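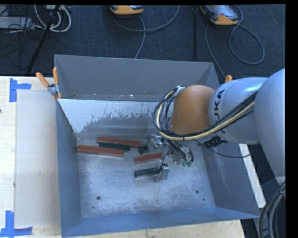
Print this page | E-mail this ticket

Ticket: Bin picking, grasp ranking degrades near bin wall
Project: Jultik
Opened by: Kenza Helmy
Assigned to: Adel Kabbaj
Status: open

Problem
Ranking network trained on single blocks scores side-by-side pairs too high. With a red bar and a green bar lying almost parallel, the top candidate often puts a finger in the gap between them. Worst close to the pale inner panel, where the coating is worn and the depth edge is noisy.

Steps tried
1. Re-ran hand-eye calibration. Residual unchanged. Not the cause.
2. Masked the inner panel and the two round holes in the bin floor. False candidates on the holes are gone. Paired blocks still fail.
3. Added a clearance term to the score, computed per finger from the segmented cloud. Ran 105 attempts with the term and 105 without, same block set. Failures on paired blocks dropped from 60 to 2. Cycle time is longer — the term is evaluated for every candidate.
4. Moved the clearance check after the first ranking pass. Cycle time back to the October level. Failure count not yet repeated.

Comment, A. Kabbaj, Feb 7, 2025
The result in step 3 holds for long blocks only. Short pieces next to the gripper are under-segmented when the cables block the view. Please log the arm pose with each cloud so these can be filtered.

Comment, K. Helmy
Pose logging is on. Will repeat step 4 with the Remholm block set before merging.

Print this page | E-mail this ticket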